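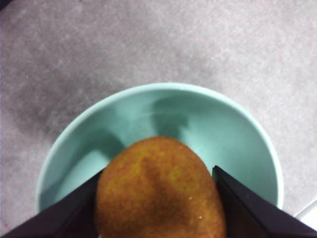
A pale bowl on a speckled gray surface.

May
By Preben Brøndum

The interior ministry wants to let police hold people on a watch list for 11 days without charge. The current limit is 7. Officials say the extra time would help them stop attackers who act alone and leave few traces. I think the bill should be voted down.

Police already have broad powers. They can search a home in Follholm at four in the morning if a judge agrees. They can read messages, follow cars and freeze accounts. What they lack is people. The Jumach office has 41 investigators and a list of 200 names, and one suspect can take a full team to watch around the clock. A longer detention period does nothing about that.

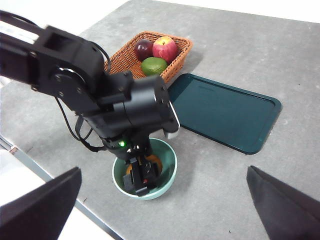
What the money should buy

More investigators would be a start, along with translators who don't have to be shared between three districts. The Frei inquiry made this point after the station plot. The warning had come in from a neighbor and sat unread – the only officer who knew the language was on leave.

I would also keep paying for Britus, the advice line for families. Parents call it when a son stops talking to them or drops his old friends. They will be slower to call if they think he could be locked up for 11 days on the strength of it. The ministry has not said how it would deal with that, and the bill goes to a vote before the summer recess.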